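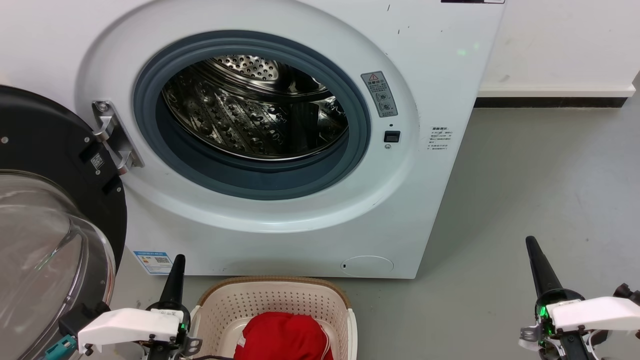 Drisholm公寓洗衣房十月重新开放

文/Roos Maes

Drisholm公寓一楼的洗衣房在十月重新开放了。洗衣房关了3个星期,这段时间里,住在楼里的人要把衣服拿到马路对面的洗衣店去洗,或者在自己房间的水池里用手洗。现在大家可以回到一楼洗衣服,开放时间和以前一样,早上七点到晚上十点半。最后一次洗衣请在晚上九点以前开始,程序选得长的话,还要再早一点。

关门的原因是地面。夏天的时候,靠墙的地方开始有水,起初只有一点,拖一下就没有了。后来水越来越多,到了九月,有一位住在二楼的邻居早上下来洗床单,发现门口的垫子已经全湿了。物业请Van Beek公司来检查。这家公司的师傅把洗衣机从墙边移出来,发现水不是从一个地方来的,而是从2个地方来的:一个是墙里的排水管,接口已经松了;另一个是洗衣机门口的橡胶密封圈,里面夹了东西,关门的时候不能完全贴紧。

夹在密封圈里的东西,师傅都放在一个塑料盆里,交给了管理处。里面有发夹、硬币、一只小孩的袜子、一个衬衫领子里用的塑料片,还有一把很小的钥匙,大概是行李箱上的。管理处的刘阿姨把这些东西洗干净,放在前台的盒子里。袜子当天就有人领走了,钥匙到现在还在。如果您的行李箱打不开,请到前台问一问。

排水管的维修由物业付钱,密封圈和人工的费用一共1195元,从洗衣房的收入里出。洗衣的价格这次没有变。有几位住户在楼下的通知旁边写了字,问以后会不会涨价。管理处的回答是今年不会,明年的价格要等到年底算过水费和电费以后才能决定。

维修的时候,排水管换了新的,位置也比原来高了一些。原来的管子放得太低,下大雨的时候水走得很慢,洗衣房里常常有一种不好的味道。我在这里住了四年,一直以为这个味道是洗衣粉的。Van Beek的师傅告诉我,这个味道主要是从管子里来的,一部分也是从密封圈的折缝里来的。折缝里留了水和绒毛,时间长了就会发霉。

因为这件事,管理处重新写了洗衣房的使用规定,贴在门的里面。新的规定比旧的短,旧的有两页,我想很少有人读完过。我把主要的内容写在下面,没有时间下楼看的邻居可以先读一读。

洗衣服以前,请把每一个口袋都翻出来看。纸巾是最麻烦的,一张纸巾可以让一桶深色的衣服都变成白点点的,下一位用的人也会受影响。硬币和钥匙会打在不锈钢的内筒上,声音很大,也容易卡在密封圈下面。内衣如果有钢圈,请放在洗衣袋里。前台有洗衣袋可以借,用完以后请晾干再还。

衣服不要放得太满。师傅教我们一个很简单的办法:衣服放进去以后,把手掌立起来,如果还可以伸到衣服和筒的上面之间,就是合适的。如果要用力推才能关门,就应该拿出来几件。关门的时候请看一下,有没有衣角或者带子夹在门边。浴袍的腰带和帽衫的绳子最容易夹住,请先打一个松松的结。

洗衣粉请少放。管理处从十月开始在洗衣房提供Stemex洗衣液,放在架子上,瓶子旁边有量杯,可以免费使用。普通的一桶衣服用量杯的一半就够了。如果您用自己的洗衣粉,也请按照包装上最少的量来放。泡沫太多的时候,机器会自己多漂洗,时间就变长了,后面排队的人要等。也请不要把洗衣粉直接倒在衣服上,请放在专门的盒子里。

洗完以后,请做三件小事。第一,用挂在墙上的蓝布把密封圈擦一圈,折缝里面也要擦。第二,用手在筒里摸一下,看看有没有留下袜子。第三,让机器的门开着,不要关上。以前的规定写的是“用完请关门”,所以很多老住户习惯了关门,现在正好相反,请大家注意。门开着的时候会占一点地方,请走过去的时候慢一点,也不要把篮子或者外套挂在门上。门的铰链受不了很大的重量,这次师傅也把铰链的螺丝重新紧了一遍。

蓝布每天晚上由管理处换干净的。如果您看到布已经很脏,可以放到水池下面的桶里,再从抽屉里拿一块新的。

还有一件事,是关于警告标签的。机器正面有一张灰色的标签,上面是三角形的警告符号和一行中文,旁边另外还有一张小的白色说明,字很小。楼里有不少外国住户,刚来的时候不认识中文,我自己第一年也是这样,每次洗衣服都要拿着手机一个字一个字查。管理处已经同意把使用说明翻译成英文和法文,和中文的放在一起。英文的我已经写好了,请楼上的两位同学看过。法文的还在找人检查。如果您的法文很好,并且有半个小时的时间,请在前台留下房间号码。说明会贴在墙上,请不要把自己写的纸条贴在机器上面,胶很难去掉。

排队的办法也有变化。以前大家用一个本子,写名字和时间,可是本子常常不见,笔也常常不见。现在门口有一块白板,每天早上擦干净,住户只写当天的时间和房间号码,不写名字。每一户每天最多写一次,星期末人多,请尽量把床单和毛巾放到别的日子洗。如果您写了时间,可是过了十五分钟没有来,下一位可以先用。衣服洗完了没有人来拿,下一位可以把衣服取出来,放在桌上干净的筐里。请轻轻地放,也请不要生气,每个人都有忘记的时候。我自己就忘记过,回来的时候发现有人把我的毛衣叠得比我叠的还整齐。

关门的这段时间,马路对面的Makano洗衣店给了Drisholm的住户便宜一点的价格,只要说出房间号码就可以。老板说,最忙的那天晚上店里没有地方坐,大家就站在门外聊天,等衣服。有几位邻居以前在电梯里只是点头,那天才知道彼此住在同一层。这个优惠到十月底结束,还没有用过的人可以去试一试。那里有大的烘干机,洗被子的时候比较方便。我们楼里的机器不适合洗厚的冬被,羽绒被也不可以,新的规定里写得很清楚。

重新开放的第一天早上,七点不到,门口已经有人在等了。第一位是住在五楼的陈老师,她带来了两个袋子,一个是孙子的校服,一个是窗帘。管理处请她先洗校服,窗帘要分成两次。她一边等一边看新贴的规定,看完以后问了一个问题:宠物的垫子可不可以洗?这个问题规定里没有写。管理处下午补了一行:可以,但是请先在外面把毛拍干净,洗完以后再开一次短的漂洗。

住在三楼的小吴也来得很早。他在餐厅工作,每天都有围裙和白色的上衣要洗,关门的时候他觉得最不方便。他说自己用手洗了两个星期,手上的皮都干了,后来才去了对面的店。他希望以后再维修的时候,通知可以早一点贴。管理处这次是前一天晚上贴的,有的人第二天抱着衣服下来才看到。管理处的刘阿姨说,她接受这个意见,下次会提前一个星期,并且每一层的电梯口都会贴。

有住户问,为什么不买一台新的机器。我也问了Van Beek的师傅。他的意见是机器的内筒和门的玻璃都还很好,正面有几个小的黑色的擦痕,不影响使用,换了密封圈以后可以再用几年。他建议每个月用热水空洗一次,不放衣服。管理处决定每个月第一天的早上做这件事,所以那天洗衣房会晚一点开门,从九点开始。

地面靠墙的地方现在是干的,我写这篇消息的时候又去看了一次。如果您发现地上有水,哪怕只是一点,请马上告诉前台,晚上可以打值班电话,号码写在白板的下面。请不要自己移动机器,也不要自己拧水管的接口。上次有一位好心的邻居用胶带把接口包了起来,结果水从胶带里面慢慢流到墙后面去了,看的人反而不容易发现。

洗衣房的收费方法没有改变,还是用洗衣卡。卡里最多可以存200元,在前台充值,可以用现金,也可以用手机。九月底以前充了值可是没有用完的,钱都还在卡里,不用重新登记。已经搬走的住户可以请朋友带着卡来退钱,需要写一张简单的说明,写上原来的房间号码和日期。

晾衣服的地方暂时还在二楼的平台。平台上的绳子有一根断了,物业说这个月会换。在换好以前,请不要在剩下的绳子上挂太重的东西,牛仔裤最好先脱水。下雨的时候请把衣服收回自己的房间,不要挂在走廊里,走廊的地砖湿了以后很滑。

对新的规定有意见的住户,可以写在纸上,放进前台旁边的信箱,中文和英文都可以。前台上午八点开门,中午十二点到一点休息。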